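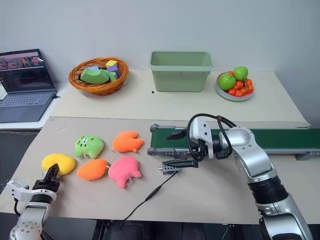
Right gripper target drifts when the planner replans mid-approach

ortner_dev
Two-arm cell at our Bremstead site, soft toys on a cardboard-covered table, short conveyor on the right. The planner runs in Mindumari and the detector publishes one centroid per toy. With a single plan the right arm goes to the pink toy correctly. If I let it replan at 10 Hz, the target moves towards the belt with every cycle. Calibration was redone in July and the log has 2,232 poses, all with valid stamps.

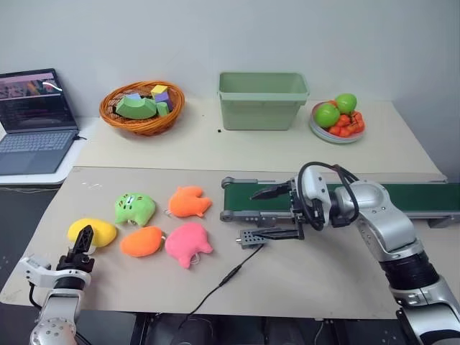

The drift stops when I freeze the detector output, so I suspect perception, but the raw centroids look steady in the viewer. Where should I look next?

prendico_user
Check which transform the planner uses. If it asks for the latest one and the detection is older, the head offset is applied to stale data. Do this in order:

Look up the transform at the detection stamp, with a buffer of 2 seconds.

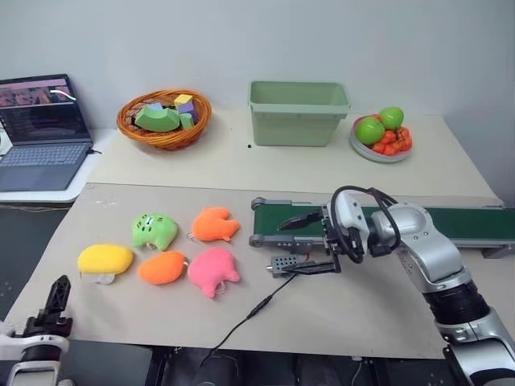

Log the target in the base frame before and after each replan.

Mask the arm out of the depth cloud. A finger close to a toy can get merged into its cluster and pull the centroid.

beltfeed
Had something similar. Set the queue to 1. Mine was at 1,000 and the planner was working through old messages.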